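Cimance busca hogares participantes para un estudio sobre residuos domésticos

Publicado el 8/6/20

Cimance es una cooperativa de estudios ambientales que trabaja con ayuntamientos y mancomunidades en la mejora de la recogida selectiva. Abrimos convocatoria para seleccionar hogares que quieran participar en Bolteo, un estudio sobre lo que se tira en casa, dónde se tira y en qué momento acaba en el contenedor de la calle.

La mayor parte de los datos que se manejan sobre residuos domésticos procede de los camiones y de las plantas. Sirven para saber cuánto se recoge, pero dicen poco de lo que pasa dentro de las viviendas: cuántos cubos hay, en qué habitación están, quién los vacía, qué se mezcla por falta de sitio y qué se separa aunque cueste. Bolteo se ocupa de esa parte.

El estudio dura 11 semanas. La coordinación corre a cargo de Pirjo Lindqvist, responsable del área de hábitos domésticos de Cimance. El análisis de las bolsas se hará en la nave Foletti, y las visitas a domicilio las organiza el equipo de campo del despacho Chrysikopoulos.

Qué hogares buscamos

Necesitamos viviendas de tamaños y composiciones distintas. Pueden presentarse personas que viven solas, parejas, familias con hijos, pisos compartidos y hogares con personas mayores a cargo. No hace falta reciclar ni haber reciclado nunca. Nos interesan tanto las casas donde se separa todo como aquellas donde hay un solo cubo para todo.

Nos interesa también que haya variedad en el uso del salón. En muchas casas se come, se estudia y se trabaja en la mesa baja, y una parte de los envases se queda allí hasta la noche.

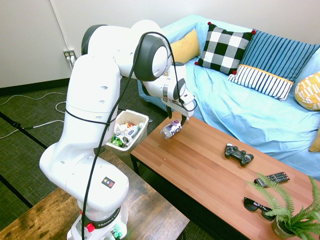 Requisitos

Ser mayor de edad y residir de forma habitual en la vivienda con la que se participa.

Contar con el acuerdo de todas las personas adultas que viven en ella. Se pedirá la firma de cada una.

No tener previsto ausentarse más de 17 días en total durante el estudio.

Disponer de teléfono o correo electrónico para recibir los avisos de recogida.

No trabajar en empresas de gestión de residuos, ni convivir con alguien que lo haga.

No se exige ninguna formación. Quien tenga dificultades para leer o escribir puede participar igualmente; en ese caso el cuaderno se rellena por teléfono con una persona del equipo.

En qué consiste la participación

Cada hogar recibe al principio un cuaderno, un rollo de bolsas numeradas y una báscula de mano. Cada vez que se cierra una bolsa se pesa, se anota el peso junto con la habitación de la que sale y se deja en el punto acordado. Calculamos que la tarea ocupa unos minutos al día. No pedimos que se compren cubos nuevos ni que se cambien de sitio los que ya hay, salvo en los hogares del segundo grupo, que se describe más adelante.

Habrá dos visitas a domicilio, una al comienzo y otra al final. En ellas se dibuja un plano sencillo con la posición de los cubos y se hace una entrevista corta. Las visitas se conciertan con antelación y se pueden aplazar. El personal lleva mascarilla, respeta la distancia y no entra en los dormitorios si el hogar prefiere que no lo haga - en ese caso basta con que alguien indique si hay papelera y de qué tamaño.

Los hogares se reparten por sorteo en tres grupos. El primero sigue con sus costumbres de siempre. El segundo recibe un cubo adicional para envases, que se coloca fuera de la cocina. El tercero recibe solo información por correo, una hoja cada semana. No es posible elegir grupo, y rogamos que no se solicite el cambio una vez hecho el reparto.

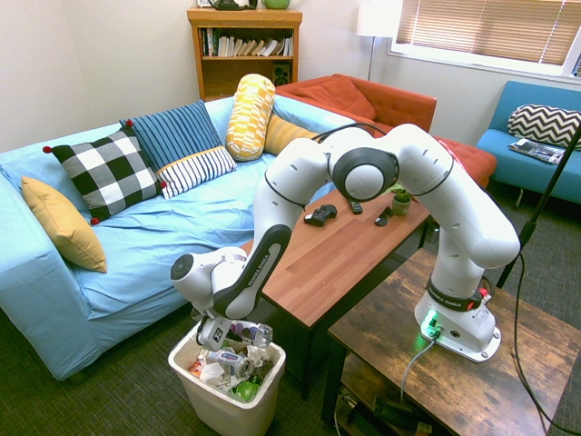 El cubo del segundo grupo es la parte del estudio que más consultas ha generado, así que damos aquí algunos detalles. Lo aporta Cimance, no lleva ningún dispositivo de medición y se puede conservar al terminar. Se coloca donde el hogar genere más envases lejos de la cocina, que suele ser el salón o el cuarto de trabajo. Pedimos que se vacíe cuando esté casi lleno, como un cubo blanco de salón en el que ya asoma una botella de plástico transparente por encima del resto, y que no se apriete el contenido para ganar espacio. Las botellas se echan vacías. El tapón puede ir puesto o suelto, pero conviene hacerlo siempre igual y anotarlo en la primera página del cuaderno.

Compensación

Los hogares que completen el estudio recibirán una tarjeta de compra, que se entrega en la última visita. Los que lo dejen antes recibirán la parte proporcional a las semanas completadas, sin necesidad de explicar el motivo. Los materiales son gratuitos y el transporte de las bolsas corre de nuestra cuenta. La báscula se devuelve.

Protección de datos

Las bolsas se identifican únicamente con un número. El personal que las abre no conoce el nombre ni la dirección del hogar. No se leen cartas, facturas ni documentos, aunque recomendamos romperlos antes de tirarlos. Los medicamentos, las pilas y los objetos punzantes quedan fuera del estudio y deben llevarse a sus puntos de recogida habituales.

Los planos y las entrevistas se guardan por separado. Cualquier hogar puede pedir que se borren sus datos mientras dure el trabajo de campo. Una vez publicados los resultados solo se conservarán cifras agregadas.

Cómo presentarse

Las personas interesadas pueden rellenar el formulario de inscripción de nuestra web o solicitarlo en papel en la oficina de Cimance. Hay que indicar el número de personas que viven en la casa, el tipo de vivienda y una franja horaria para la llamada. El plazo termina el último día hábil de junio.

Llamaremos a todos los hogares inscritos, también a los que no resulten seleccionados. Estos últimos quedarán en una lista de reserva por si hubiera bajas durante las 3 primeras semanas.

Las dudas sobre el estudio pueden dirigirse a Pirjo Lindqvist a través del mismo formulario, marcando la casilla "Consulta Bolteo". Las relacionadas con horarios de visita las atiende directamente el equipo de Chrysikopoulos, en el teléfono que figura en la hoja de confirmación.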